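The Night Cell

The cell at Dromatwood was fourteen months old when it began to drop things. It was never many. A carton in the morning, a tube after lunch. But Dewanti Hidayat kept the book for the cell, and she did not like to write the same word in it every day.

"It is the left one," she told her brother. Amirul was lying on the floor with his head behind the cabinet.

"It is always the left one," he said. "The right one only waits."

Their father had sent both of them to Wuisan to learn the machines, and they had come back with different opinions. Amirul believed in cables. Dewanti believed in fingers. When something went wrong he opened the cabinet and she took the small brush.
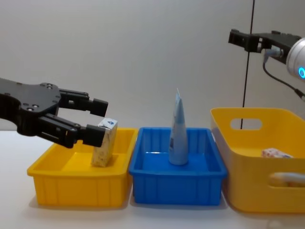

She began with the joints. Each finger had its pins, and behind every pin there could live a little dust from the cartons, a gray paste that no manual mentioned. She opened the jaws by hand from the panel and moved them down to the yellow tray, step by step, until the lower pad was beside the corner of the pale carton. There she stopped and put her eye level with the table. The two pads should have been friends, as Bayu Latuheru in Wuisan used to say. They should arrive together.

"Come and look," she said.

"I am looking at a connector."

"Amirul."

He came out, with dust on his hair. He looked for a long time, first with one eye and then with the other.

"Two tenths," he said.

"More."

"You can't see more than two tenths, Dewanti. A person can't."

She did not answer. She loosened the lower pad, cleaned under it with the cloth, and put it back with 15 on the torque key, as it was written in the book in Bayu's old handwriting. Then she sent the arm to the tray again.

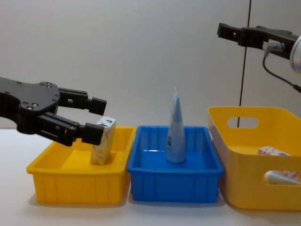
The left gripper at the yellow tray, jaws open.

At nine in the evening Azucena Lozano came down from the office with her coat already on. She wanted to know about the order for Flolport. Four hundred pieces had to be sorted before the truck, and she said the number slowly, as if the machine was also listening.

"We run it tonight," said Dewanti.

"And it will hold?"

Amirul looked at his sister. He had put the cover back on his cabinet without changing anything inside, and she knew that he knew she had seen this.

"Ask her," he said. "She touched it last."

Azucena waited a moment, then went home. The big doors closed behind her and the hall became quiet, only the fans and somewhere far the pump of the washing line.

Dewanti wrote the time in the book. Below it she wrote: pad, lower, left. Cleaned and set. She thought about the word "repaired" and left it out – it was too early for this word. Her brother made tea and brought her the cup with the broken ear, because the good one was his.

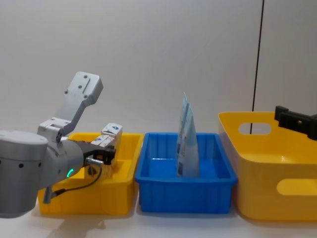 "Do you remember," he said, "how Father tested the scale in the shop? He put his own watch on it every morning."

"He said he knew what his watch weighed."

"And then he bought a new watch."

She laughed, and it was the first time that day. For a whole year after the new watch their father had sold rice a little too cheap, and the people of Sedlow had been very fond of him.

She pulled the chair closer to the fence and sat down with the book on her knees. Amirul sat on the toolbox. They did not agree to stay, they only stayed, and when Nabila Saragih came in for the early shift she found the tea cold and both of them listening with their heads a little to the left.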